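Nusdale plastic straw rules pushed back to June

10 March 2021

Nusdale cafes and takeout counters get a few more months before the town's plastic straw rules kick in. Start date is now June. Council voted late last night after a long meeting, 233 written comments in the pile, most of them from small shops asking for time to use up stock.

"We're not dropping it, we're moving it," said council member Yu-na Na.
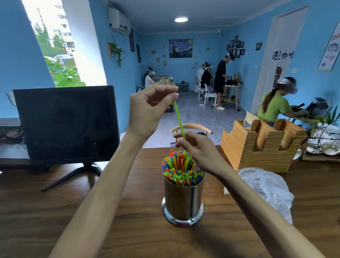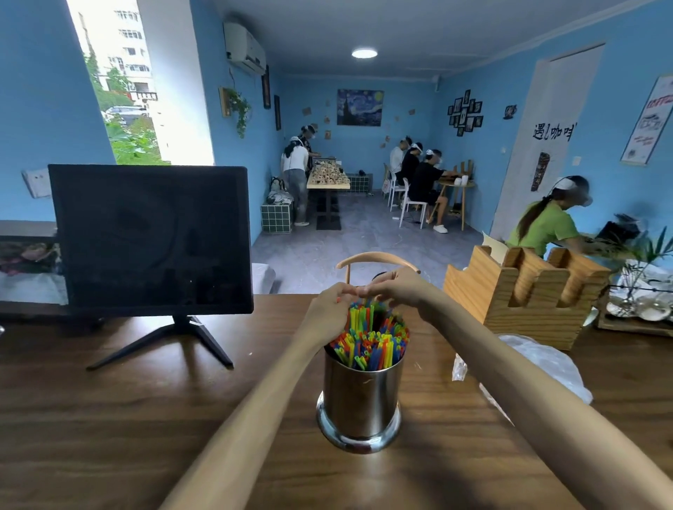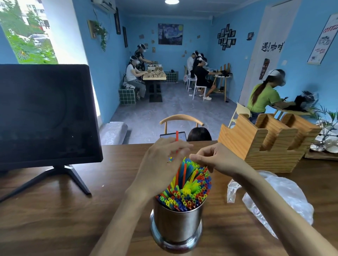

Plastic straws in a steel cup.

Under the rules, places would hand out plastic only when a customer asks. First slip-up gets a warning letter. After that its a $316 fine.

Duván Palomino, owner of the Yook lunch counter on Pletthorpe Road, wanted a longer delay. Paper costs him more and his suppier in Purnby is behind on orders. "June is tight," he said. "Better than next week tho."

Hospital and care home kitchens are exempt. Full text of the rules at the town clerk's window, weekdays till 4.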